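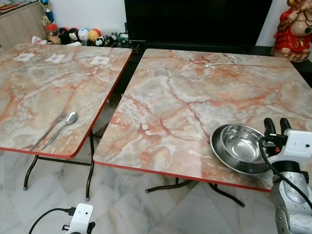 In Praise of the Folding Table

For a long time I believed that a grown-up household owned a real table, the kind that takes four people to get through a doorway and stays where it was put until somebody dies. My aunt had one. It seated 10, it was waxed every June, and I can't remember eating a single relaxed meal at it, what with the coasters and the felt pads and the tablecloth under the other tablecloth.

So when we moved into the ground floor on Nakgate and the big table wouldn't go past the turn in the hall, I was more upset than I like to admit. We bought folding tables as a stopgap. That was 15 years ago, and I've come around so completely that I now bring the subject up at parties (I'm sorry if you've been at one of them).

What I love first is that a folding table doesn't pretend. Its top may be printed with all the pink and orange marble in the world, with veins running off in every direction like a river map, and then you look underneath and there are the metal legs and the little rubber feet, perfectly cheerful about it. My friends with serious kitchens find the pattern a bit much. I think it's wonderful! Nobody ever felt shy about putting a bowl down on it.

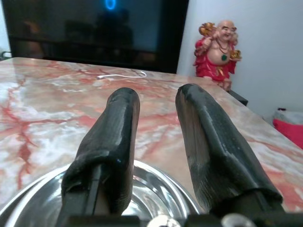

And bowls are really the other half of my argument, because a table like this calls for stainless steel. We had stoneware once, a lovely set from a potter in Clestton, and I spent years listening for the chip. Steel rings when you drop it and then goes right on being a bowl. It nests, too, small inside large, so that a stack takes up no more of the table than its biggest member, and a person who is cooking can pull out the one she wants, fill it with chopped onion, and push it aside with an elbow. Ours came from Paulauskas, the hardware store by the bus station, where they were sold out of a carton next to the mop heads.

I know what people say about this sort of thing. They say it looks like a canteen, or like a house where somebody is about to move out. A neighbor told me kindly that my kitchen had a waiting-room feeling. But I have a hard floor that needs mopping all the way to the wall, and on mopping day I fold everything up, lean it in the hall, and have the whole room to myself for as long as it takes the kettle to boil. Try that with an oak pedestal.
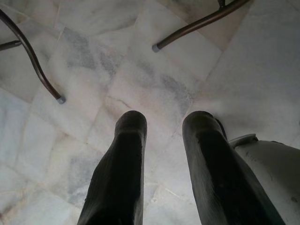
There's also the matter of having two. One table is furniture, and a second one is freedom, or that's how it feels at 7 in the morning when the forks and spoons can have a place of their own and the cooking can have another. Push them together and you've got a holiday. Pull them a little apart and you've got a place to eat and a place to put the mail, the charger cable, and whatever else wandered in overnight. I won't claim mine are ever clear. A table that's always clear makes me wonder where those people keep their lives.

My aunt's table went to a cousin in Drarura, who keeps a bedspread over it. I visit, and I admire it, and I hold my cup in my lap.
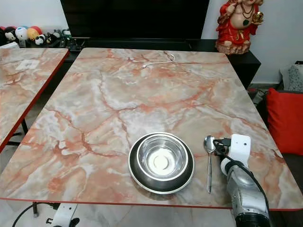 Nested bowls and a spoon on the marble-patterned top, with the second table alongside.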